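November, workshop book, just after the morning tea

Right, the Dell. I've been putting this one off because the case is a pig to get a screwdriver into, but it's out of the rack and on the bench now, so I may as well write up where I've got to before I forget half of it.

For anyone picking this up cold: it's job 214 from Govine, one of their old workstations, and they want to know if the board is worth keeping as a spare or if we should strip it for parts. The ticket says "won't start, fans spin, no picture", and that's all we were given. Para had a look at a similar one in the spring and the notes for that are on page 9 of the old book (the one with the coffee ring on the cover). I read them last night and they're mostly about the power supply, so not much help, but there's a decent sketch of the header pins.

Things I've done so far:

- Side panel off, screws in the lid of the jam jar. Please don't tidy the jam jar.
- Power supply tested on its own with the little load tester. All rails fine, so I'm ruling it out.
- Blew the dust out in the yard. Loads of it!
- Swapped the coin cell. Old one read 2.95 V, which is tired but not dead, and I don't believe it was the fault, but they cost pennies.

The memory is next. The black slots run in two banks, one either side of the processor socket, and I want to go through them one stick at a time with the known good ones from the Derkov box. It's slow, and I'd love to skip it, but last time I skipped it I wasted a whole afternoon on a graphics card that had nothing wrong with it.

I also finally put the grey fixture plate on the bench beside the case, on the slatted aluminium. I like having it there, it gives the small bits a proper home and I'm not chasing them along the grooves. The two upper slot brackets hold a thin green board flat and snug enough for my purposes. If we print another I'd make the square holders a touch deeper, and I'd round the inside corners too, but that's me being fussy.

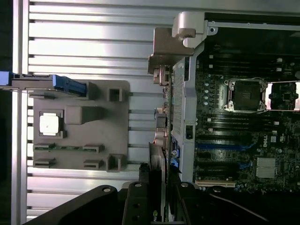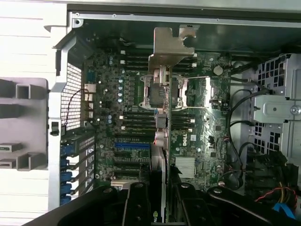 *Job 214, lid off: Dell board and processor socket.*

A few things to watch when you're in there. The bright blue slot below the lower memory bank is the one I'll use for the test card, so leave it to me for now. There's also a small white connector with coloured wires over on the right-hand side of the board, and I nearly caught it with my sleeve. Tuck your cuffs in.

Socket pins: I want to go over them with the loupe and a good lamp before anything goes back in. I've had enough grief from bent pins to last me a lifetime (see job 301, if you fancy a miserable read).

Still to do:

- Memory, stick by stick
- Loupe on the socket
- Test card in the blue slot, own monitor cable, not the one from the Hoani shelf, that one flickers
- Ring Govine about the drive, I can't find any mention of whether they want it wiped

If the memory all passes I'm leaning towards the board itself, and then it's parts. More after lunch.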